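FOR RELEASE IN APRIL

# Tenico Drops Screen Spray From Its Tablet Cleaning Routine, Makes No Promises About a Better Shine 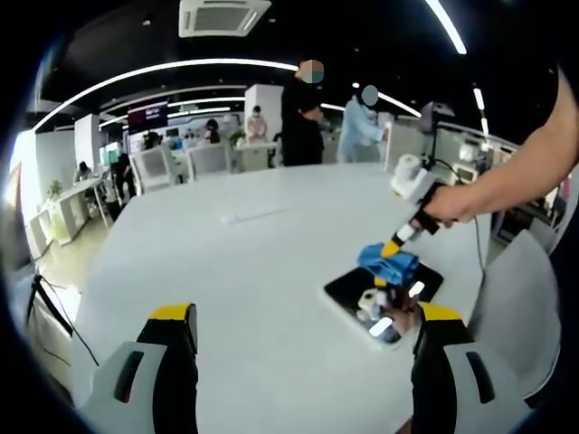 *A crumpled blue cloth on the dark screen of a tablet, at a white table.*

MAHAMA — Tenico, which lends tablets to schools, clinics and town offices, will stop using scented screen spray on returned devices this month. Each tablet will be wiped with a plain cloth, dampened with water if the dry cloth leaves anything behind. The company has also taken the phrase "deep-cleaned display" off its packing slips, where it had been printed for longer than anyone on staff can explain.

The change applies to the whole loan pool of 1000 tablets. Customers don't need to do anything and the price of a loan stays the same. Anyone hoping for an announcement about a breakthrough in screen care can stop reading.

"We looked at what we were telling people and we couldn't back it up," said Kendra Zacharias, who manages loans at Tenico. "A tablet comes back with fingerprints on it. We take the fingerprints off. I don't know what a deep clean of a piece of glass is, and when I asked the people who sold us the spray, they sent me a brochure."

## How the question came up

The spray, sold under the name Delura, arrived at the Tenico workroom as part of a bundle with charging leads and shipping sleeves. It was used on every returned tablet because there was always a bottle on the table. Last winter a delivery ran short and the bench went without it until the next one came. No customer wrote in. No one at the bench reported that the screens looked different, and the people who pack the tablets for shipment said they hadn't known the bottles were gone.

A week of silence from customers isn't proof of anything, and Tenico doesn't offer it as proof. People who borrow a tablet for a training session rarely write to praise or complain about the glass. But it was enough to make the company set up a comparison of its own.

Seven tablets were taken from the returns shelf, all with visible smears. Each was wiped on one half with a dry cloth and on the other half with a cloth and the spray. Staff who hadn't done the wiping were then asked which side looked cleaner under the ceiling lights. They disagreed with each other, and two changed their answers when the tablet was turned around.

Tenico wants to be plain about how small this was. Seven tablets is a handful. The people judging them work for the company and by then had a fair idea of what management hoped to hear. The smears were whatever happened to be on the glass, mostly finger marks and, on one, what was agreed to be jam. The jam didn't come off with the dry cloth. It didn't come off with one pass of the spray either. It came off with water and some patience.

"I wouldn't hang a sales pitch on it," said Abilio Miranda, who runs the cleaning and packing bench. "If somebody does this properly with a lot more tablets and finds the spray is better, fine, we'll buy it again. I've been wiping these things for years and I went in thinking I could tell the difference. I got mine wrong."

## What the bench does now

The new instructions fit on a single card. The old ones ran over both sides of a sheet and were mostly about the bottle.

- Power the tablet down and lay it flat, screen up.
- Shake out the cloth before it touches the glass.
- Wipe from the top edge to the bottom edge in straight passes, refolding the cloth to a fresh face when it starts to drag.
- If a mark stays, dampen one corner of the cloth with water, wring it out, and go over that mark only.
- Dry the spot with the other end of the cloth.
- Tilt the tablet under the light and check it. Do the edges again.
- Put used cloths in the wash bin at the end of the shift.

Never pour or spray anything straight onto the device. That line was on the old sheet too, in small type, underneath a drawing of a hand spraying something straight onto a device.

Miranda added the words "do the edges again" himself. Most of what gets missed, he said, is in the strip along the frame where a bunched cloth rides over the corner. He doesn't believe any product will fix that. A black screen makes the job look worse than it is when it's dark, and overhead lights will find a streak that no borrower would ever notice with the display turned on. The bench has been told to aim for a screen that is clean to use, and to stop chasing every last streak.

## About the cloths

Tenico buys its cloths from Drultex, a textile supplier whose labels carry the date 1855. The date refers to a mill that made feed sacks and later, from 1931, toweling. Tenico has been asked by Drultex to mention this heritage and is happy to do so, while noting that nobody in 1855 was wiping a tablet and that the age of a mill tells a customer very little about a cloth.

What can be said for the cloths is modest. They wash well. They haven't left lint on the screens so far. They cost less over a year than the sprays did, even allowing for laundry, though the saving is small and has already been spent on a better lamp for the checking station.

The company did try a more expensive cloth, described by its seller as "engineered for displays." The bench liked it for two days. After its first trip through the wash it behaved like the others, and after that it got mixed into the bin and couldn't be picked out again.

Zacharias said the cloth question takes up more of her mail than any other part of the business. "Every month somebody sends me a sample with a story attached. It's always a special weave. I ask what it does that an ordinary clean cloth doesn't do, and the answer is usually the story again. The part that matters is whether the cloth was washed. A fancy cloth that's been sitting in a drawer with crumbs in it is going to put crumbs on your screen."

## What this change doesn't cover

Wiping a screen until it looks clean is a different job from disinfecting it. Clinics that borrow from Tenico have their own rules for that and should keep following them, along with the advice from whoever made the device. Tenico makes no health claim for a dry cloth. It would also like to point out that it never had good grounds to make one for the spray, and that some older packing slips came closer to doing so than they should have.

The change also does nothing about scratches. A worn screen stays worn. Customers who get a tablet with a scratch that bothers them can send it back for another at no charge, as before, and are asked to say on the return form where the scratch is. "Screen bad" doesn't help the bench find it.

Cases, stands and keyboards are still cleaned the old way for now. Miranda is doubtful about parts of that routine as well, in particular the brush for keyboards, but says he'd rather look at one thing at a time than swap out everything and be unable to say which change did what.

## No green claims, please

Tenico expects to be asked if this is an environmental measure. There will be fewer empty bottles in the trash, and that is welcome. There will also be more laundry. The company hasn't worked out how one compares with the other and won't be putting a leaf on its shipping boxes until it has.

Nor should the decision be read as a verdict on every spray on the market. Tenico used one product, on one kind of glass, in one workroom. Delura may do better elsewhere, and its makers are welcome to come to Mahama and show the bench what it was doing wrong. The invitation was sent in writing. At the time of this release there had been no reply beyond a second copy of the brochure.

The remaining bottles will be used up on the workroom windows, where early opinion is divided.

## For customers

Tablets sent out from this month will carry a shorter slip that reads "Wiped and checked before shipping." If yours doesn't look as if it was, Tenico would like to hear about it, with a photo if possible. Complaints will be logged against the date of the change, and Zacharias has agreed to publish the count next April, including if it turns out to be embarrassing.

Each loan kit will include one clean cloth. Borrowers are asked to send it back with the tablet. In the past many haven't, and the company has no real hope that a request in a press release will alter that, but the request stands.

## About Tenico

Tenico lends and maintains tablets for groups that need them for a short time. It is based in Mahama, where returned devices are cleaned, checked and packed. It has won no awards for screen care and hasn't entered for any.

**Press contact:** Kendra Zacharias, Loans Manager, Tenico, Mahama. Questions about the wiping comparison will be passed to Abilio Miranda at the bench, who answers messages after 3 p.m.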